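Care of Wooden Tables in Shared Rooms
Household Guidance, Onberg Residents' Service
Revised 10th April

Light wooden tables are supplied in the common rooms at Onberg and in most of the furnished apartments. They are used for meals, for children's play and for paperwork, often all in one day. The advice below applies to tables with a clear finish. Residents with painted or waxed furniture should ask the service desk for the separate sheet.

Daily cleaning

Remove crumbs with a dry cloth before any water is used. Wring the second cloth until it no longer drips, and wipe from one end of the table to the other in the direction of the grain. Dry the surface at once with a clean towel. A few drops of dish soap in a bowl of warm water are enough for ordinary grease. Scouring powder, bleach and the green side of a kitchen sponge must not be used.

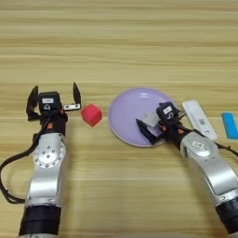

Striped grain can make a dull patch hard to find from directly overhead. Crouch at the end of the table and look along the surface toward a window or lamp. Where the grain runs straight across in narrow bands of beige and tan, as on this tabletop, any rubbing should follow those bands from left to right, and circular strokes should be avoided. Small items such as the red cube should be picked up before wiping and never pushed ahead of the cloth, as grit caught underneath will mark the finish. The same applies to lamps and anything else with a cable.

Marks and stains

Pale rings left by cups usually lie in the finish and not in the wood. Leave the table uncovered overnight before treating them. If the ring remains, rub it lightly with a soft cloth and a very small amount of furniture oil, then wipe off the excess. Crayon may be lifted with a plastic scraper held nearly flat. Ink should be reported to Idrisa Barasa at the service desk, who keeps the correct cleaner for Apartments 27 and 108 and the other units refinished last November.

Plates, trays and play pieces

Plastic dishes are suitable for holding blocks, counters and other small pieces during play. Check the underside of each dish for rough spots and dried food before it is set down. Lift dishes when moving them.
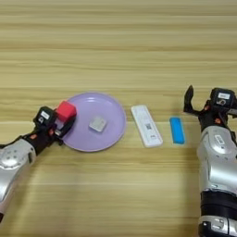
At the end of play, return the pieces to their dish, carry the dish to the shelf and wipe the table once more. Plastic dishes and washable blocks may be cleaned together in warm soapy water and left on a rack until fully dry. Damp pieces should not be put away in a closed box.

Questions about repairs or replacement felt pads should be addressed to Valentina Tapia, Furnishings, at the Mosoti entrance.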